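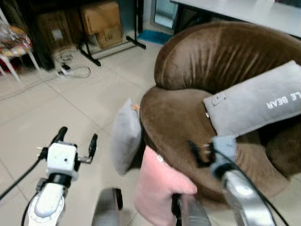
4.2 Comparison of the two grippers on soft furnishings

Figure 3. Cushion task at the armchair, seen from the head camera. The black fingers of the left gripper are open, and those of the right gripper touch the seat.

The second group of trials was made on cushions and pillows, which bend under the fingers and do not keep one shape. We compared two sets of fingers, the Clellent and the Fenico. Both were mounted on the same arms and driven by the same controller, called Alari in our laboratory. The camera settings were also kept the same for the whole group.

The task was to take one cushion from the seat of a brown velvet armchair and to place it against the backrest. Figure 3 shows the armchair with the larger pillow leaning on the backrest and the smaller cushion standing at the left side of the seat. Both are light grey. The larger one carries printed white letters, which lie upside down in this view. We did not correct such orientations before a trial, as we wanted the head camera to meet the pillow in many poses.

In total 529 trials were recorded. A trial was stopped after 60 seconds if the cushion was still not placed, and it was then counted as a failure. The closing force was held at the lowest of the settings described by Matić, and we changed it only when the fingers slipped twice one after the other.

With the Clellent fingers, the most common failure was that the fingers closed on the seat cover together with the cushion. The velvet is pulled up a little and the arm then lifts against the weight of the chair. The controller reads this as a good grasp, and the mistake is found only when the arm starts to move back. The Fenico fingers are thinner at the tip and went under the edge of the cushion more easily, but they lost it more often during the turn of the wrist.

The cables need a remark. On both arms a black cable runs outside the forearm, and in wide movements of the wrist it became tight before the joint limit was reached. Valbona Kos changed the fixing points on a Thursday in the middle of the series. The trials from before this change are kept in the totals, but they are marked separately in Table 4.

The difference between the two sets of fingers was larger for the small cushion than for the large pillow. For the pillow, the choice of the first contact point had more effect than the fingers themselves, and this is treated in Section 4.3.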